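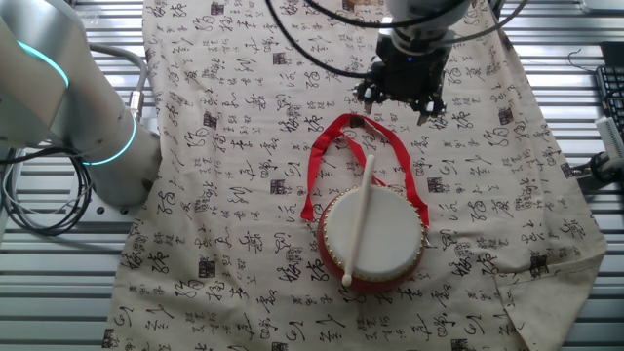
11 November 2021

Up at 5:50. Overnight cables: two from the mission in Dilthorpe, one from the border liaison office at Dramani. The first Dilthorpe cable repeats the text of the minister's speech in full, which we already had from the wire services. The second gives the reaction in their lower house. Two members asked for the ambassador to be recalled. The speaker ruled the motion out of order on procedural grounds, so there was no vote.

The sentence causing the trouble is the one on water releases. In the July draft it read "will review its obligations under the treaty." As delivered it was "will review whether it has obligations under the treaty." The two have different legal effect. The first accepts the treaty is in force. The second puts that in doubt, and under Article 24 the other side can treat it as notice of a dispute. I checked the clearance sheet. The change was made after Legal signed off and has no initials against it.

Meeting at 9:15, Floor Maes in the chair. Present: Izzati Mandagi (Legal), Tyson Kennedy (Defense liaison), me. Zineb Ouazzani joined by phone from Dilthorpe and the line dropped twice. Izzati's position is that a written clarification closes the matter if it is lodged before they file. Tyson wants no clarification, on the grounds that it will be reported as a climbdown and the garrison commanders will read it that way too. Floor asked for both options on paper by noon.

Drafted option A in 100 words, option B in 50. Option A restates the July language and attributes the difference to delivery. Option B says only that the government's position is unchanged, which leaves the other side to decide which position is meant. I recommended A. Izzati cut "regrets any misunderstanding" from my second line and she was right to, as it concedes there was one.

Lunch at the desk. Read the Dramani report properly. Flag meeting held on schedule at the Vustmont crossing, local commanders only. Patrol timings exchanged as usual. Their side raised the speech in the last ten minutes and did not ask for it to be minuted. Truck traffic normal in both directions, apart from a short closure for a broken axle on the bridge approach. None of this fits the headlines, and I put a paragraph on it at the end of the cover note.

3:40, Floor back from upstairs. Option A approved with one change: "delivery" becomes "the spoken text." To go out as a note verbale through Zineb, no press release. Nabila Tjoa is to take questions at the regular briefing and refer to the note without reading from it.

Note sent 5:25. Zineb confirmed receipt and has an appointment at their ministry tomorrow at ten. Filed the July draft and the delivered text together with the clearance sheet. Asked registry for the edit history on the final version. They need a signed request, so that is for the morning.

Home 8:15. Rain. Boiler still losing pressure.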